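FOR IMMEDIATE RELEASE

Plusamia Opens Signup for Fall Fruit Shares, Adds 19 Pickup Stops

Weekly fruit from small orchards, no contract, pay as you go. Signup opens Tuesday at 7 a.m.

AVRAM – Plusamia, the fruit share program that started out of a rented garage on the east side of Avram, is opening its fall season to new households and adding 19 pickup stops. Most of them are in neighborhoods that have been on the waiting list since last year. Signup opens Tuesday at 7 a.m. and stays open until the spots are gone.

Last fall the program served 291 households. This fall it has room for 406. Returning members keep their spot if they confirm by the end of July, after that the spot goes to the list.

"People kept calling and asking when we'd get to their side of town," said Aurel Bogdan, founder of Plusamia. "We didn't have the trucks. Now we have the trucks. So we're coming."

How the share works

Members pick a size, small or full, and a pickup stop. Each week they get mixed fruit from whatever the orchards are harvesting. Apples and pears make up most of the fall share, with plums early on and quince toward the end. Citrus comes in from the Goviven growers' group once the weather turns. Members can't choose the exact mix but they can list up to two fruits they don't want, and the packers will swap those out.

Billing is weekly. There is no deposit and no season contract. A member can skip any week by text before noon the day before pickup. Miss the cutoff and the share gets charged, but it can be sent to a neighbor or donated. 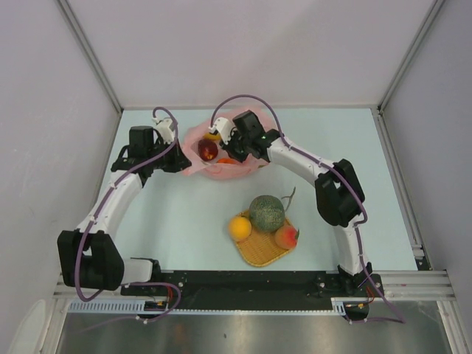
Mixed fruit in a pink bag.

New stops

The new stops include the library parking lot in Skimura, two church lots on the north side, the bus station, and the back entrance of the Avram community pool (pool hours do not apply, the gate is open). Full list is on the Plusamia website with maps and hours. Evening pickup runs later than last year at most stops. The bus station stop also has a morning window for people on early shifts, 5:30 to 7.

Skimura is the big one. The town lost its only full grocery store two winters ago and residents have been driving nearly 60 minutes round trip for fresh produce. Plusamia ran a trial stop there in the spring, out of the back of a van, and sold out every week it ran.

"We'd pull in and there was already a line," Bogdan said. "One week it was raining sideways and there was still a line. I went home and told my wife we have to do Skimura properly."

The Skimura stop will have a covered table and a cooler, and will be open twice a week instead of once.

Where the fruit comes from

Plusamia buys from small family orchards, most within a two hour drive of Avram. Growers are paid on delivery. The program takes odd sizes and fruit with marks on the skin as long as it eats well – a lot of that would otherwise go to juice at a much lower price, or get left under the tree.

Each share comes with a slip listing the variety, the orchard, and a note on storage. The storage note was the most requested change from last season's member survey. Short version: apples go in the fridge, pears stay on the counter until the neck gives a little, plums don't wait for anyone. Keep apples away from greens, the greens go limp faster.

The survey also turned up complaints. Too many pears in October. Slips that got wet and couldnt be read. Pickup tables that closed early at a couple of stops. The pear problem was a bad guess on the buying side and the order has been cut back for this fall. Slips are now printed on heavier card. Stop hosts have been asked to stay the full posted hours, and members who find a table closed early should text right away and will get a credit.
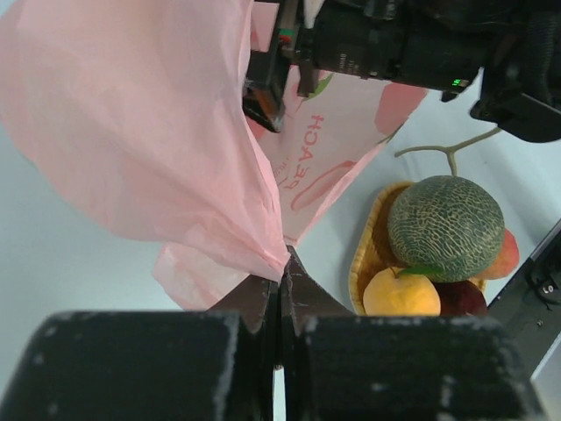
Members are welcome to bring their own bags or a box to any stop. Last fall about half of them did at the busier stops, and it moved the line along quite a bit. A box is better for pears and plums. Small shares fit in a regular tote, full shares are heavy and a second bag or a cart is a good idea, espcially for anyone walking or taking the bus.

Paying for a share

Shares can be paid by card, cash at the stop, or food benefits. Households using food benefits pay half price for either size. No extra paperwork, just show the card at the first pickup. The half price shares are paid for by members who round up their weekly bill, plus a yearly bake sale and whatever the program can set aside. Rounding up is optional and can be turned off any time.

Gift shares are back too. Four weeks, any stop, small or full. They do not renew on their own, which was a mix-up last year and has been fixed.

Cooking nights

New this season – a monthly cooking night at the Avram community pool's meeting room. Free for members, bring one guest. First one is applesauce and fruit butter. Second is pie crust, for people who are scared of pie crust. Space is limited so sign up at your stop. Kids are fine if they stay with a grown-up near the stoves.

Recipes will be posted on the website afterward for anyone who can't make it. Members with a family recipe they'd like to share can hand it in at any pickup table, handwritten is OK.

Stop hosts wanted

Plusamia is still looking for hosts at several of the new stops. Hosts set up the table, check names, and pack up at the end. It's a paid shift plus a free small share each week. Lifting is involved. Spanish or Romanian is a plus but not required. Apply through the website or ask at any open stop.

Key details

Signup opens: Tuesday, 7 a.m.
Returning members: confirm by the end of July
Sizes: small and full
Skip a week: text before noon the day before pickup
Payment: card, cash, food benefits (half price)
Sign up: Plusamia website, or on paper at the Avram office during business hours

About Plusamia

Plusamia is a weekly fruit share based in Avram. It connects small orchards with households in town and the surrounding area, including Skimura. The program runs summer through early spring and takes a break while the trees do.

Media contact

Aurel Bogdan, founder. Calls are best before 10 a.m. or after the trucks are back, usually by 4. Interviews at the Skimura stop can be set up with a day's notice. Growers may be available to talk too, depending on harvest.

###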